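The Balel Cushion Project: Final Report
Submitted 29/03/2020

For our second-term textiles project we were asked to choose a material we see every day and find out how it behaves when it is handled, folded, rolled and generally lived with. Our group chose soft furnishing fabrics, mostly because one of us had a great bag of offcuts at home from a shop called Linell (thank you to the family who put up with it in the hallway all through February!) and it seemed a shame not to use them.

We called the project Balel, after a nickname we gave to the very first cushion we made, which was a lumpy thing but much loved. What we wanted to know was how light, matt cloth and dark, shinier cloth compare when they sit next to each other, and whether people like touching the one as much as they like looking at the other. 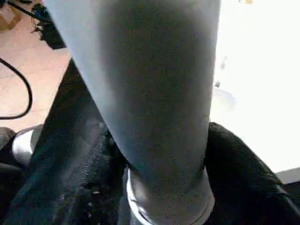
Reading time: 6 minutes | 2735 words with appendices

Pale grey-blue against black was the pairing we kept coming back to. The pale surface has a soft, dull look, a little like felt, and the faint creases running lengthways only show when the light falls from the side. Black cloth with a slight sheen is quite different, as every fold picks up a bluish streak, and it does show every speck of lint, as we found when we came to photograph our samples and spent most of a lunchtime with a roll of sticky tape. A bit of shiny silver metal nearby makes the matt material look duller still, and we rather liked that.

We tried five fabrics altogether, two of them from Linell and the rest from the Tazi market stall, and passed them round our year group with a short form to fill in. Most people chose the matt ones as nicest to hold. The shiny ones did better when we asked which looked smartest, although several people wrote that they would worry about keeping them clean.

If we did the project again we would wash every sample before starting, and we would leave much more time for sewing. Our second cushion, the Plurnis, still has one open seam, and it is waiting on the shelf by the machines for somebody to finish it.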